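Home | Products | Spare parts | Service | Contact

Replacement finger pads for hand-held grippers
By the Prulia service desk, Mon 11 February
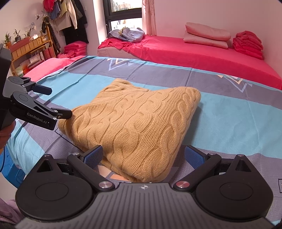 Knitwear is hard on a pad. The wool fibres collect in the texture, and after a while the pad slides on a folded sweater and does not hold it. In most cases a good cleaning is enough, so please try this before you order.

Wipe each pad with a damp cloth, then brush along the texture with a soft brush. Let it dry fully before you close the fingers. Do not use solvent, it makes the blue surface hard and grey.

If the pad is still slipping, change it. Always change both pads of one gripper together, otherwise the grip pulls to one side. For people who work with two grippers, we sell the Landry set of 4 pads, part no. 616. Press the new pad flat onto the finger, check that the textured side is facing inward, and leave it for six hours before the first use.

While you are there, open and close the arms slowly by hand. If you feel a rough spot, look for lint at the pivots and take it out with tweezers. No oil please, it will mark the fabric.

Orders leave from our Patberg store.

Last updated: November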